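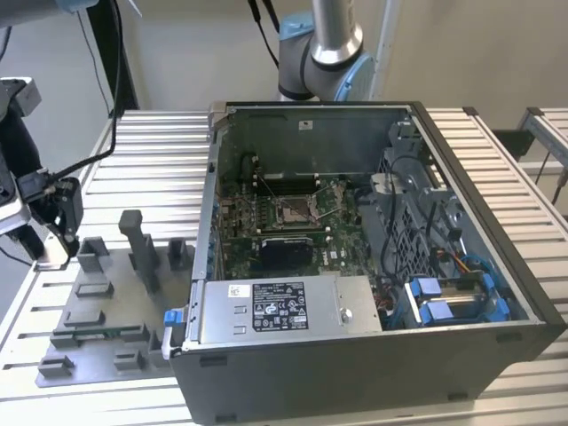 Neue Ordnung

Liebe Mitglieder und Freunde von Fagerlund,

in diesem Herbst haben wir endlich entschieden, was mit unserem Archiv passieren soll. Viele von Ihnen kennen den Schrank im Flur, wo die Tonbänder, die Liederhefte und die Briefe vom alten Chor liegen. Im Oktober haben wir alles herausgenommen und eine Liste geschrieben. Die Liste hat 643 Einträge, von den ersten Konzertprogrammen bis zu einer Rechnung für Kerzen, die niemand mehr erklären kann.

Die Programme und Briefe möchten wir scannen, damit auch die Familien, die weit weg wohnen, sie lesen können. Bei den Briefen fragen wir vorher die Angehörigen. 13 Familien haben schon zugestimmt, dafür herzlichen Dank. Wer noch einen Brief von uns bekommt, soll bitte nicht erschrecken: Es ist nur ein Formular mit einer Seite, und man darf auch nein sagen.

Schwieriger sind die Tonbänder. Einige kleben, andere haben keine Beschriftung. Auf einem Band hört man zuerst eine Probe und danach plötzlich sehr lange einen Wetterbericht auf Norwegisch. Torbjørn Sandberg hat ihn für uns übersetzt – es sollte an der Küste regnen. Auch dieses Band behalten wir.

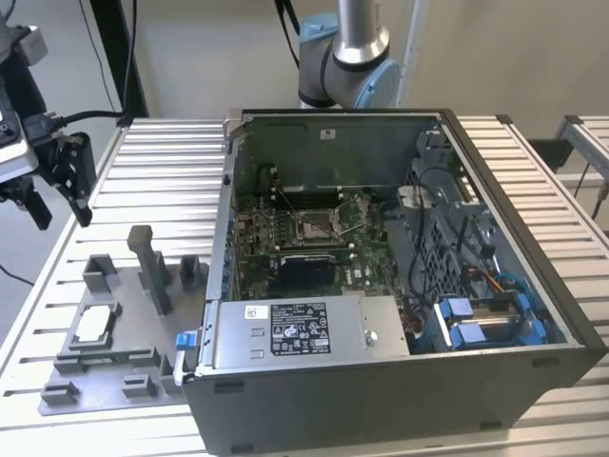 Offener Rechner mit grüner Hauptplatine und Dell-Logo im Inneren.

Für die Namen der Dateien haben wir eine einfache Regel gewählt: zuerst das Jahr, dann der Ort, dann ein kurzes Stichwort. Umlaute schreiben wir aus, also „ae“ statt „ä“. Wenn das Jahr nicht bekannt ist, schreiben wir vier Nullen. Das sieht nicht schön aus, aber man findet diese Dateien dann alle zusammen und kann später nachfragen.

Wer beim Scannen helfen möchte, bringt bitte saubere Hände und etwas Geduld mit. Klebestreifen auf altem Papier bitte nicht abziehen, auch wenn sie schon halb lose sind. Büroklammern dürfen weg, aber nur langsam und über dem Tisch. Ein Heft mit 40 Seiten braucht meistens einen ganzen Vormittag.

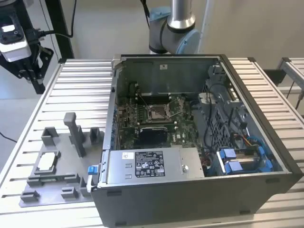 Fagerlund, 21. November 2021

Noch eine Bitte zu den Fotos. Uns fehlen die Namen auf den Bildern vom Sommerausflug nach Sisto. 12 Abzüge hängen jetzt im Flur neben der Garderobe, ein Bleistift liegt dabei. Bitte schreiben Sie auf den Zettel unter dem Foto und nicht auf das Foto selbst. Wenn Sie unsicher sind, setzen Sie ein Fragezeichen hinter den Namen.

Die Liste der Einträge kann man im Büro lesen oder als Ausdruck mitnehmen.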